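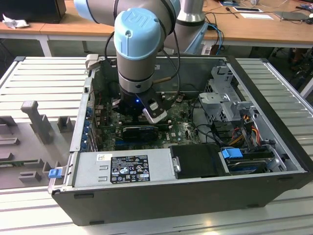
Gripper trials on desktop PCs: your questions

Updated 2020-02-06

We get a lot of mail about the Primemari teardown bench, most of it about fingers. These are the questions that come up again and again, with the best answers we have so far.

What are you trying to find out?

Which gripper we'd want to live with if the arm had to take parts out of old desktop computers all day. A PC is a wonderful test piece! You get big smooth metal boxes, thin cards, tiny latches and floppy wires, all within a hand's reach of each other.

Which arm and which computers?

A UR arm with a two-finger gripper, working over a slatted metal surface. The case lies on its side with the panel off, so the arm can come straight down on the board. The tower under the gripper at the top of the page has a Dell motherboard with the graphics card still in it.

Which fingers are in the comparison?

There are 3 sets. Leiva is the narrow one, Lirkach is wider with a soft pad, and Ornance has a small hook at the tip. All of them are our own designs and go by their workshop names.

So which is best?

Depends on the part, sorry. For graphics cards we like Lirkach, because the pad doesn't skate on a plastic shroud. Leiva gets down beside a hard drive bay where the others bump the wall. Ornance was the surprise — we built it for latches and now use it for half the odd jobs.

How do you score a pull?

Each finger set gets 3 tries per part, and the card has to clear the case without touching anything on the way out. A pull that needs a nudge from a person is a fail. We log the force too, but we don't rank on it.

What about the wires?

Still the hardest bit. Power leads flop over whatever you want to grab, and they never lie the same way in two machines. We've tried 11 approach paths and would keep two of them.

Do you go by camera or by fixed positions?

Fixed positions first, then the camera. Testing fingers and vision together made it impossible to tell which one had missed.

Does it work on really old machines?

We have a beige tower from 1998 that beats every finger we own. The screws are fine, the sheet metal is not. We'll try it again in September with a stiffer tip.

Can I get the finger drawings?

Yes, for Leiva and Lirkach. Ornance is still changing too often, so ask again after the next round.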